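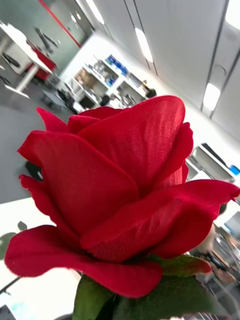
Red fabric rose, close view, with shelves behind.

Subject: Re: [Costume-makers] Cleaning old cloth flowers, what do you use?
From: Vidmar
List: costume-makers

Hello all,

I am sorry for the slow answer. I wanted to check my notes before I write, because last time I gave a water temperature from memory and it was wrong.

> We inherited two boxes of cloth flowers from a theater that closed.
> Most are roses and poppies, some with wire in the petals, some without.
> They smell of smoke and the dust is in every fold. I tried a hair
> dryer on cold but it only moves the dust deeper. One of our people
> says to wash them in the sink, another says this will kill them.
> Has anybody done it and can tell me which of the two is right?
> Also, is there any hope for the faded ones?

Both of your people can be right, it depends on the glue and on the dye. I work with the wardrobe of a small company in Siseck and we have many flowers, for hats, for belts and for one operetta that comes back every second year. I have washed a lot of them and I have destroyed a few also.

First, please do the test for color. Take a white cotton cloth, make it a little damp, and press it on the back of a petal near the bottom, where the audience will not see. Hold it for one minute. If there is color on the cloth, do not wash this flower. Red is the worst, then purple. Yellow has never given me problems. Do the test on each flower, also when they look the same, since in a box from a theater there can be flowers from many different years.

Second, look at how the petals are held. If they are sewn, you are lucky. If they are glued, bend one petal very gently and look at the place where it meets the stem. Old glue is brown and hard and it breaks like sugar. These flowers I clean only dry.

Dry cleaning at home, how I do it:

I use a soft makeup brush, the wide kind, and I hold the flower with the head down, so that the dust falls out and does not go to the center. I start with the inner petals. Under the flower I put dark paper, then I see when the dust stops coming. For the deep folds I use a small paint brush, and I cut the hair of it short. A vacuum cleaner is possible if you put a piece of old stocking over the tube, but only on the lowest power. For a big rose I need about 18 minutes, so two boxes will be a long week for you.

Washing, for those that pass the test: cool water, one drop of baby shampoo in a bowl. Put the flower in and move it slowly by the stem, do not squeeze. Then clean water, two times. Then hang it with the head down from a clothespin, away from the sun. When it is half dry, shape the petals with your fingers. If you wait until it is fully dry, the petals stay in the shape they have, and this is often an ugly one. Flowers with wire I do not put in water at all. The wire will rust inside and after some months you find a brown line on the petal.

For the smoke smell, washing helps a little. What helped more was a closed plastic box with a dish of baking soda in the corner. I left 21 flowers in such a box from November until spring and the smell was gone, except from two of velvet. Velvet keeps everything.

About the faded ones — yes, there is hope. I paint them with thinned fabric dye and a soft brush, from the center to the outside, and I stop before the edge. On stage a darker center looks very good. You can also use dry pastel powder, but it comes off on light costumes, so I would keep it for hats only.

For storing, we use the flat boxes with a lid that we buy from Nunotano. We put tissue paper between the flowers and never more than one layer. Before, we had them in bags, and it was a mistake. The rims of the petals got bent and they do not come back without steam.

If somebody on the list knows a good way to make old petals stiff again, please write. I tried starch from a spray can and it left white spots on black poppies. Gelatin in water was better, but it is slow work and I have 68 poppies waiting.

One question back to you: are there any maker's labels on the stems? A workshop in Susel used to sell to theaters in our region, and theirs were always sewn. If yours are from there, I would be less afraid of the sink.

With kind regards,
Vidmar
Wardrobe, Siseck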